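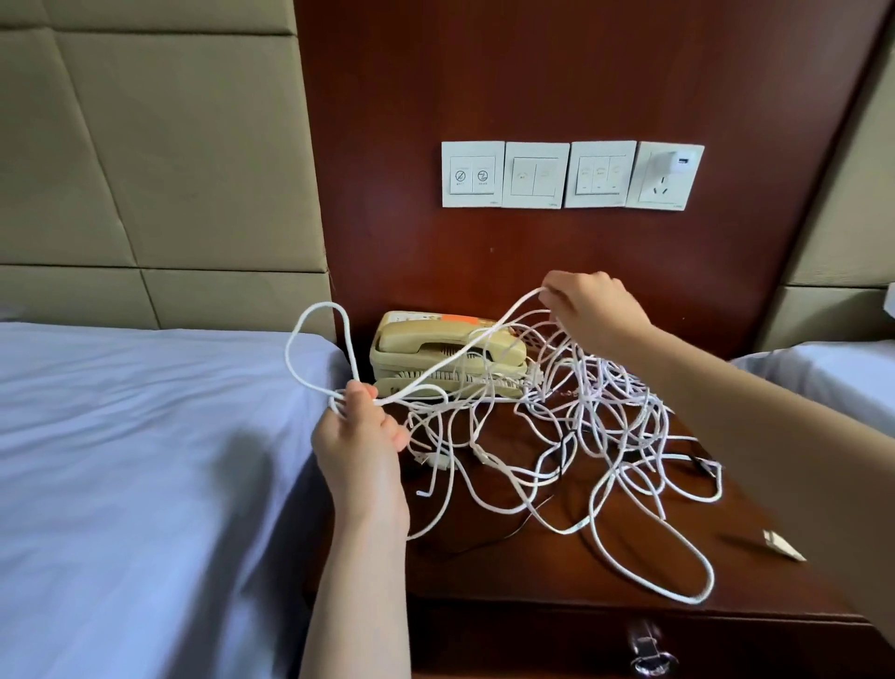 Can a machine untangle the charging cables in a hotel room today? Only in part: it can pick up a single loose cable and lay it straight, but a heap of several cables still needs a person.

4. Cable Disentangling as a Chore

4.1 Why this chore was chosen

In the earlier sections we treated chores in which the object keeps its shape, such as placing cups on a shelf, and chores in which the object is soft but flat, such as folding a towel. Cables belong to neither group. A cable is soft, but it has a memory of the way in which it was wound before, and when one end is pulled, a part far away from the hand may move, or may become tighter. For this reason we consider cable disentangling a good test of how far household machines have come.

The chore is also a real one. The housekeeping staff at Hatport, the hotel where our study of room chores was carried out, named it among the small tasks that take more time than expected. It has no fixed place in the cleaning plan, and it must be done on the furniture which is there, between the beds and beside the telephone. A laboratory table with a plain surface and good light from all sides would give results that are too kind to the machine.

4.2 Material

We collected 330 trials by human workers. A trial begins when the first hand touches the heap and ends when the worker says that the cables are separate, or when 26 minutes have passed. The workers received no instruction about the order of the steps. From these trials we cut 3000 short segments, and each segment was given one label for each hand. After removing the segments in which the two annotators did not agree, 2335 remained. All percentages in this section would refer to this smaller set, but we prefer to discuss the kinds of action first, as the percentages depend strongly on how tight the heap was at the beginning.

4.3 What the hands do

Three kinds of action cover nearly all segments. We call them lifting, holding apart and threading.

In lifting, one hand raises several strands at once while the other keeps the rest of the heap low. The purpose is to let the loops open by their own weight. In Figure 1 the work is at a finer stage of handling: the fingers of both hands are close together, and the knuckles nearly touch. Segments of this type were the most difficult to label, because the two hands hide from the camera exactly the place where the strands cross.
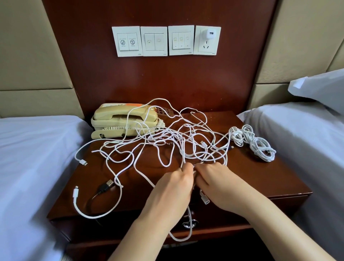

Figure 1. Two-handed work on a tangle of white charging cables on a nightstand. One black cable with a USB-A plug is also present.

Holding apart is less visible but in our opinion more important. The worker keeps a crossing open with two fingers and does nothing else with this hand, sometimes for a long time. A machine with a simple two-finger gripper can do this only if it gives up its other work, and it does not feel whether the crossing is becoming loose or tight. Threading, the third kind, means passing the end of a cable back through a loop. Here the plug matters very much. A thin plug passes easily, whereas a wide one catches on every strand, and the worker then turns it with the fingertips until it goes through.

4.4 Results with two machines

We gave the same chore to two systems. Clinard has two arms and plans every motion from a model of the cable. Dalter has the same arms but learns from recorded human trials. Both were able to lift a strand from the top of the heap. Clinard lost its model as soon as two cables of the same colour crossed more than once, and after this it pulled on the wrong strand. Dalter chose more sensible places to grasp — often the same places as the workers — but it did not notice when a knot was closing, and it continued to pull.

Neither system completed the threading action with a wide plug. With the softer fingertips made in the Amato project, Dalter could turn the plug in some attempts, but then it had no free hand to keep the loop open. We think this problem is not solved by better vision alone.

4.5 Surroundings

The objects near the heap also have an influence. A telephone with a coiled cord is especially troublesome, as its cord looks to the machine like one more cable to be freed. In two early tests Clinard took hold of the handset cord, and we had to stop the arm by hand. The workers never made this mistake. They also let loose ends hang over the front edge of the furniture, which gave them more space on top, while both machines treated the edge as a border and kept every strand inside it.

We repeated a part of the tests in February with the telephone removed. Clinard then grasped fewer wrong strands, but its threading did not improve. The comparison with shop-floor wiring work, where the cables are stiffer and come in known lengths, is given in Section 5.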